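Balo motion planner, version 3: a long month with it

Ditik sells Balo as the planner you install in the morning and forget by lunch. I have heard that line from other planner companies, and I have a shelf of licenses to show for believing it. So when Kenza Badawi asked me to try the new release on our kitchen bench before the team committed to a year of it, I said yes, but I kept our old setup on a second drive.

The install went fine. Give them that. The package pulled in what it needed, found our arm description, and drew a correct model on the first launch. The manual is another matter. It still shows menus from the last version, and the page on joint limits sends you to a page on licensing. I lost most of an afternoon to a setting called "soft margin" that has no entry anywhere. I wrote to support and got a polite answer that told me what the default was, which I could already see on my screen.

What Balo claims to do better than the free planners is work in tight spots: shelves, drawers, machines with doors. The sales page talks about "dense home scenes" and shows a very tidy simulated kitchen. Dish racks are a fair test of that. The tines are thin, the lowered door sits in the way of anything coming from the front, and the countertop overhang limits how high you can bring the elbow.
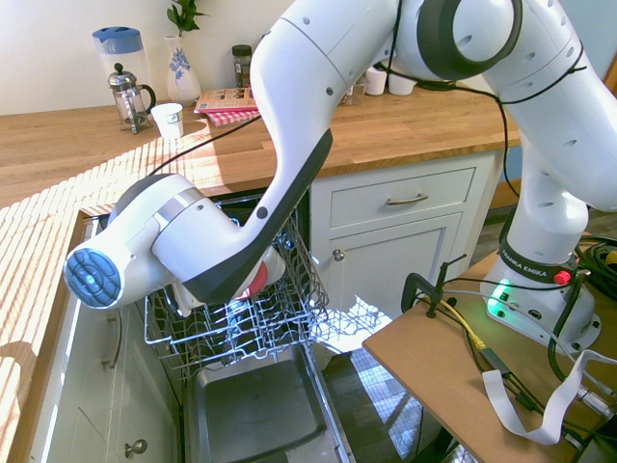
Amrani, 2023-06-26

With the rack pulled out and the wrist just over it, the planner has very little room to work with, and I ran most of my trials from poses like this one. I asked for 100 plans from start points near the rack to goals between the tines. Balo returned a path for every one. Before anybody at Ditik puts that on a banner, 48 of those paths were ones I would not run. Some shaved past the rim of the rack with less clearance than our calibration error. Others swung the elbow out wide for a move the length of my hand. The software called them all valid, and by its own rules they were, and I think that is the trouble with its rules. There is a score attached to each path, but good and bad ones came back with nearly the same number.

Speed is real. Plans came back quickly enough that I stopped noticing the wait, and our old setup can't say that. If your scene is open and your goals are above the table, you may never meet the problems I did.

Perception is where I would be most careful. Balo builds its collision map from a depth camera, and it does poorly with thin wire and shiny steel. On our rack it merged neighboring tines into a solid block in some runs and dropped them in others. A dishwasher door with sun on it became a hole in the map. The fix, according to the manual, is to load a mesh by hand. Fine, I did that, and results got better, but then I am not testing the perception module any more, and that module is half of what you pay for.

Cables are not modeled at all. Anyone with lines strung along the outside of the arm will have to add padding to the links and lose some reach. Pomidix at least lets you attach a rough sleeve to a link and have it bend with the joints. It's ugly and slow, but it's there.

A few smaller things. The path viewer is very good, probably the best part of the product, and I wish they sold it alone. The log files are readable. Undo in the scene editor works once and then stops. Changing the tool frame resets your padding values with no warning, so write them down.

The license is $3760 a year per arm, with updates. Sherif El Ouafi, who does our budgets, asked me whether it would save us that much in engineer time. On the tabletop work, maybe. On the dishwasher work I spent more hours checking its paths than I used to spend waiting for the old planner.

Ditik says a July update will change how clearance is scored. I'll rerun the same 100 goals when it's out. Until then my advice to Kenza is one license, month to month if they will agree to it, and a person looking at each path near the rack before it goes to the arm.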